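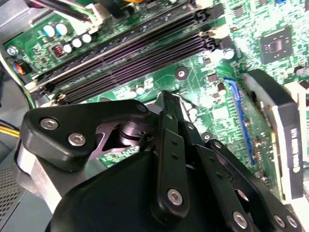
Green motherboard inside a gray desktop computer case.

Caring for a Home Computer
Malby Household Advice Service
Revised July 3, 2022

Residents are advised to clean desktop computers twice a year, and more often in homes with pets or open fireplaces. Shut the computer down, switch it off at the wall and unplug every cable before removing the side panel.

Dust should be loosened with a soft, dry brush and cleared with short bursts of compressed air. Keep the can upright. Fan blades must be held still with a finger while air is applied. Household vacuum cleaners are not recommended, as they can build up static – particularly on dry days in February.

Liquid cleaners must never be used inside the case. The outside may be wiped with a damp, well-wrung cloth.

Place the computer on a hard surface, with a hand's width of clear space behind it. Carpets block the lower vents.

Screws may be kept in an egg cup until the panel is refitted.

Questions may be addressed to Senad Vlachou at the Malby office.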